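Woollens come out of storage in November and by the new year most of them need a wash. These notes cover hand washing, drying and putting away.

## Washing

Use cool water and a wool wash. I use 100 ml of Linier to a full basin, less for a single hat or scarf. Press the suds through with flat hands and leave it to soak. Don't rub at marks, as rubbing felts the wool. Rinse in water of the same temperature until it runs clear, then press the water out against the side of the basin.

For thick jumpers, roll the garment in a bath towel and kneel on the roll. A second dry towel takes out a good deal more.
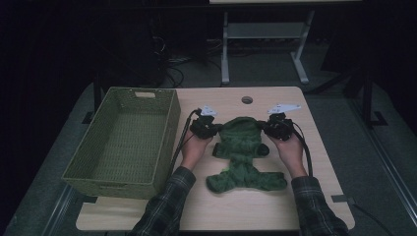
Drying flat is slow but it keeps the shape. Pull the side seams straight, square up the shoulders and turn the piece over once the top feels dry. Any level surface will do for sorting and folding afterwards, and a pale tabletop like this one makes it easy to see stray fluff from a dark green knit. Keep a basket beside you for the finished pile. A woven one with a cut-out handle is easy to pull off a shelf, and the air gets through. Line it with an old pillowcase if the weave catches on your stitches.

## Bobbles and loose ends

- Shave bobbles only when the wool is fully dry. Hold the fabric taut and go lightly. The cheap Stekell shaver does the job, but empty it often.
- Pull snags through to the wrong side with a crochet hook. Never cut them.
- Fluffy yarns such as mohair shouldn't be shaved at all. Give them a gentle shake, and brush with a soft baby brush if the pile has gone flat.

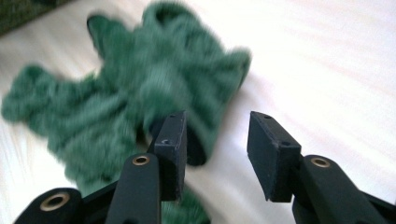 ## Putting away

Fold, don't hang. Heavy knits grow at the hem on a hanger and get points at the shoulders.

Moths go for dirty wool first, so wash before storing even if it looks clean. Cedar blocks fade after a season and need a light sanding. Check dark corners of drawers and hoover along the joins.

Write the fibre and washing temperature on a bit of card and tuck it in with anything that has lost its label.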